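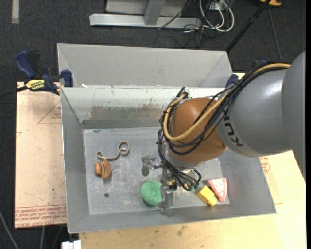
Reading time: 3 minutes

The Cuvis bin-picking service from Flamovton: an assessment after one quarter

This blog has until now confined itself to equipment that may be bought outright. The Cuvis service is offered on different terms. Flamovton supplies the picking software, the gripper settings and remote support for a monthly fee, and the customer provides the arm, the bins and the floor space. Our workshop in Drelalport took out a subscription in January, and the following remarks are based on its use since then.

The service is intended for mixed goods of the sort that do not stack or line up. We chose soft toys and small loose items for most of our work, as these are the goods our own customers return in the greatest variety. A fuzzy round item lying flat on the floor of a grey metal bin is a fair test of any gripper, and a curled strip of ribbon is a harder one.

Setting up required 3 working days, against the single day mentioned in the brochure. Much of that time was spent on the bins. Cuvis expects them to remain exactly where they were when the system was taught, and ours slid on the tabletop under light contact. Bar clamps at the ends resolved the matter. The written guide does not mention clamping, and Flamovton may wish to add a line on the subject.

Cables deserve similar attention. The hose and wiring must be given enough slack for the wrist to turn, yet loose loops near the gripper are liable to catch on the rim of a deep bin. We altered the routing twice before we were content with it.

In our longest trial the system was set 286 picks and failed to complete 12 of them. Most of the failures concerned flat or folded pieces lying close to a wall, where the fingers have little room to open. Block-shaped toys gave no difficulty at all. The speed was moderate — a practised person would be quicker — but it remained steady throughout.

Support was courteous and generally prompt. The monthly report, however, is poorly arranged, and failed picks are listed by time alone, with no note of the item concerned.

The basic plan allows 200 taught items, which is ample for a small workshop. The rival Nuchit plan sets no such limit but requires a longer contract, and we have not yet tested it. We have renewed Cuvis for a further quarter and have asked Flamovton to look again at the handling of ribbon and other thin goods.

This site uses cookies to improve your visit. By continuing to browse, you accept their use.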